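Search minutes Search Go

Stostine House, Utility Room Meeting, April

Chair: Sorcha Moffat. The meeting opened at 7:10 p.m., 2 minutes after the biscuits.

1. Washer. The front-loader stays. A motion to name it failed again.

2. Baskets. Mosine Lane wants 41 more. We agreed on 2 and felt generous.

3. Strainer. Shukla moved that a mesh strainer isn't laundry equipment. Discussion was long — and went nowhere.
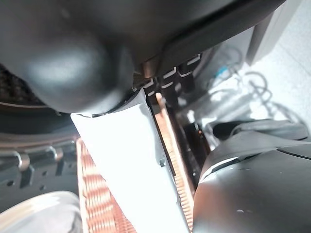
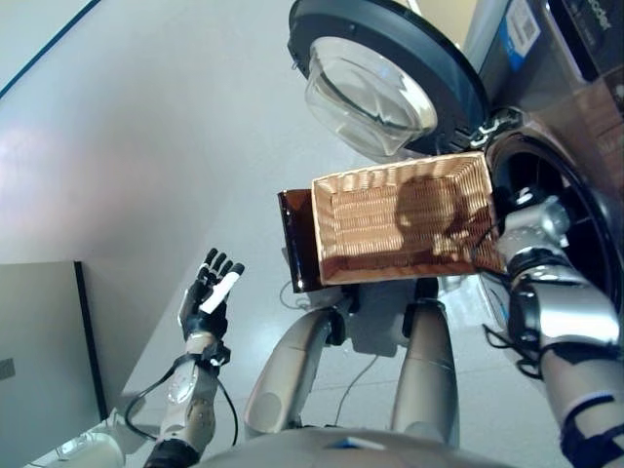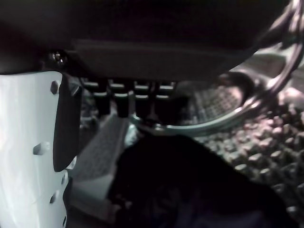
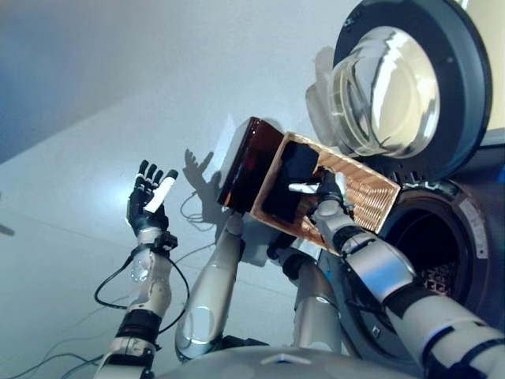 Utility room, April. Second picture: wicker basket at the washer door.

4. Budget. $300 for shelves, carried. Drasico to quote.

5. Any other business. Socks. Deferred to next month.

2 comments 41 shares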